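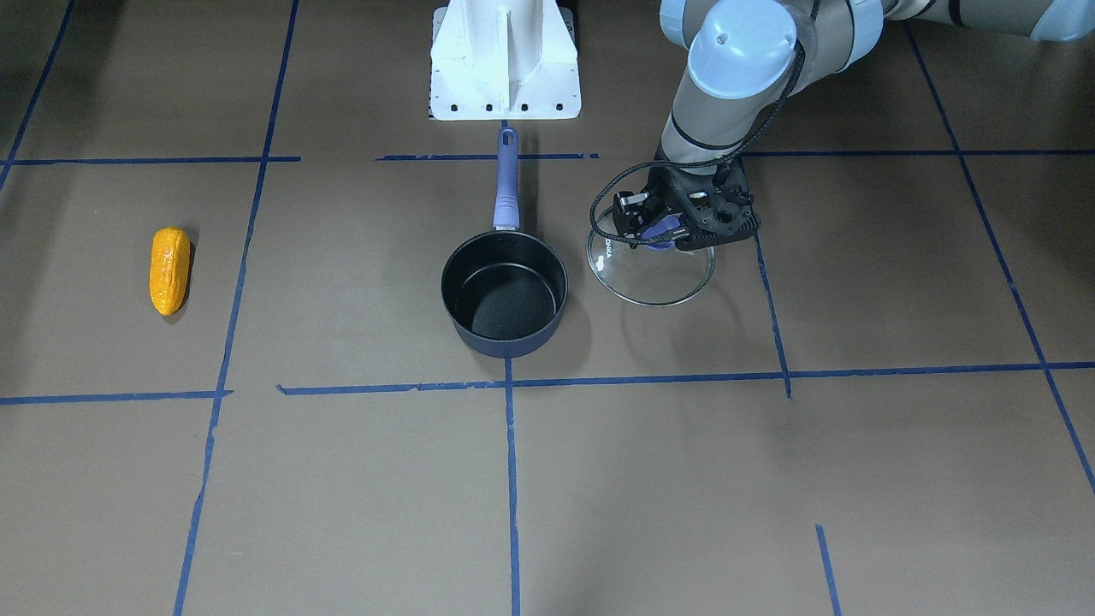 The little navy saucepan and its glass lid, blue knob and all.

Type and hit enter to search

I have a soft spot for small saucepans, and this one has completely won me over! I picked it up at Bukavden after the summer sale flyer came through the door, meaning to buy a colander (I still don't have a colander). It's dark navy, very nearly black, with a speckled nonstick inside and a long periwinkle handle that has a hole near the tip for hanging. I love that hole. My last pan had a handle too fat for any hook in the house, so it lived in the oven and I preheated it more than once.

But the lid is what I want to talk about. I'd cooked under solid metal lids for years, lifting them every two minutes to peek at the rice and letting all the steam out. A glass one is such a treat — you just look! The simmer, the foam creeping up, the exact moment the lentils need turning down. I make a very plain lentil soup with 300 grams of red lentils and one onion, and I must have watched it like a TV show the first night.
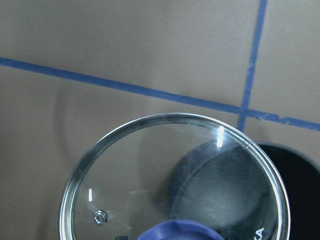

Steel rim, steam vent, and that violet-blue knob.

The vent is tiny, a metal ring with a pinhole in the middle, and it's my favorite part. On the old pan the lid used to rattle until I propped it up with a wooden spoon. Now the spoon stays in the crock and the stove stays clean, or cleaner anyway. I do give the vent a poke with a toothpick when I wash up, and I run a soft brush under the rim, where starchy water loves to hide.

While I was at it I redid where the pans go, and for that I used blue painter's tape. It's so good for planning! You put down a line, stand back, change your mind, peel it up and try again.
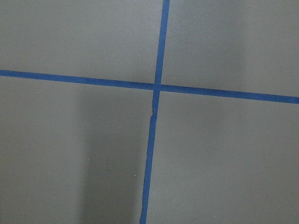 I like to give each pan its own square and leave it that way for a day before I commit to any hooks or racks. My lines are never straight and I've stopped minding. If a strip tears, I start the next piece right below it and keep going. Lids get their own spot too, next to the pan they belong to, and that alone has saved me so much clattering around at dinnertime.

Next up is the spice drawer, probably in July. And a colander!

516 shares
14 comments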